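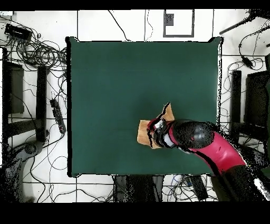 초록색 작업대 위의 황갈색 천

살리츠 유소년 축구 발굴 사업 3분기 경과 보고
수신: 기베로 재단 지원사업 담당 라이모 니스카넨 님
작성: 리암 스태니포스, 사업 총괄
2018년 11월 6일

지난 보고서에서 "스카우트 체계가 곧 자리를 잡을 것"이라고 썼습니다. '곧'이라는 말의 정의를 두고 사무실에서 의견이 갈렸는데, 일단 9월 말부터는 체계라고 부를 만한 것이 돌아가고 있습니다. 경기장마다 같은 양식의 평가지를 쓰고, 그 평가지가 대체로 사무실까지 도착합니다.

1. 선발 시험

이번 분기 공개 선발 시험에는 약 400명이 지원했습니다. 신청서를 기준으로 하면 이 가운데 절반 이상이 공격수이고, 골키퍼 지원자는 한 손으로 세다가 그만두어도 될 정도입니다. 프리리네 구장에서 1차 시험을 치러 152명을 2차로 올렸고, 최종 40명이 겨울 훈련 명단에 들었습니다. 왼쪽 측면 수비수는 이번에도 구하지 못했습니다. 지프투 셈웨타 수석코치는 오른발잡이 중앙 미드필더 한 명을 왼쪽으로 돌려 보는 중이며, 당사자에게는 아직 '임시'라고 설명해 두었습니다. 그 선수의 아버지에게는 코치가 세 번 설명했습니다.

선발 과정에서 가장 많이 받은 민원은 "우리 아이를 제대로 보지 않았다"였습니다. 평가지를 확인한 결과 한 건은 맞는 말이었습니다. 조끼 번호가 같은 선수가 둘 있었고, 한 선수의 활약이 다른 선수의 평가지에 고스란히 적혀 있었습니다. 두 선수 모두 다시 불러 시험을 치렀고, 둘 다 합격했습니다. 조끼는 새로 번호를 매겼습니다.

2. 타 구단의 관심

시리마 지역 구단 두 곳이 우리 17세 공격수에게 관심을 보였습니다. 한 곳은 정식 공문을 보냈고, 다른 한 곳은 관중석에서 명함을 돌렸습니다. 이후 지역 신문에 "영입전 과열"이라는 기사가 났는데, 과열의 근거는 그 명함인 것 같습니다. 해당 선수는 학기를 마칠 때까지 옮기지 않기로 보호자와 합의했습니다. 공문을 보낸 구단에는 트릴록 나우티얄 행정팀장이 답신했고, 훈련 보상금 산정 기준도 함께 전달했습니다. 그 뒤로 그 구단의 답장이 눈에 띄게 느려졌습니다.

골을 넣은 기록만 보면 관심이 쏠리는 것이 무리는 아닙니다. 다만 코치진은 그 골 상당수가 오프사이드 기를 들 사람이 없는 연습경기에서 나왔다는 점을 잊지 말자고 합니다. 선수 본인에게도 전했고, 본인은 동의하지 않았습니다.

3. 예산 집행

이동비가 계획을 넘었습니다. 원정 경기 두 번이 폭우로 연기되었는데, 두 번째는 버스가 도착한 뒤에 연기 통보를 받았습니다. 상대 구단은 유감을 표했으나 유감으로 기름값을 낼 수는 없었습니다. 초과분은 장비비 잔액에서 충당하고자 하며, 항목 변경 신청서를 별첨했습니다. 장비비가 남은 것은 절약의 결과가 아닙니다. 주문한 이동식 골대가 아직 오지 않아 대금이 나가지 않았을 뿐이고, 골대가 오면 같은 돈을 두 번 쓸 수 없다는 문제가 생깁니다. 납품업체와는 분할 지급을 협의하고 있습니다.

의료비는 계획대로 집행되었습니다. 발목 염좌가 대부분이었고, 장기 결장자는 없습니다. 킵춤바 음와큐사 물리치료사는 준비운동 시간을 늘려 달라고 요청했습니다. 코치진이 이를 받아들인 뒤로 지각하는 선수가 늘었는데, 준비운동이 길어졌으니 늦게 와도 된다고 계산한 모양입니다. 지각자는 준비운동을 따로 전부 하도록 규칙을 바꾸었습니다.

4. 다음 분기 계획

겨울 훈련은 프리리네 구장의 실내 연습장에서 진행합니다. 구장 측이 제안한 시간대는 저녁 9시 이후뿐이어서, 다음 날 등교하는 선수들을 생각해 더 이른 시간을 요청해 두었습니다. 골키퍼 전담 코치도 계속 찾고 있습니다. 면접을 본 지원자 한 명이 유망하나, 골키퍼가 몇 명이냐는 질문에 저희가 솔직하게 답한 뒤 고민해 보겠다고 했습니다.

재단에 요청드릴 사항은 두 가지입니다. 이동비 항목 변경을 이달 안에 승인해 주시기 바라며, 다음 현장 방문 일정을 미리 알려 주시면 경기가 있는 날로 맞추겠습니다. 지난 방문 때는 휴식일이라 잔디만 보여 드렸습니다.

별첨: 항목 변경 신청서, 3분기 지출 내역, 겨울 훈련 명단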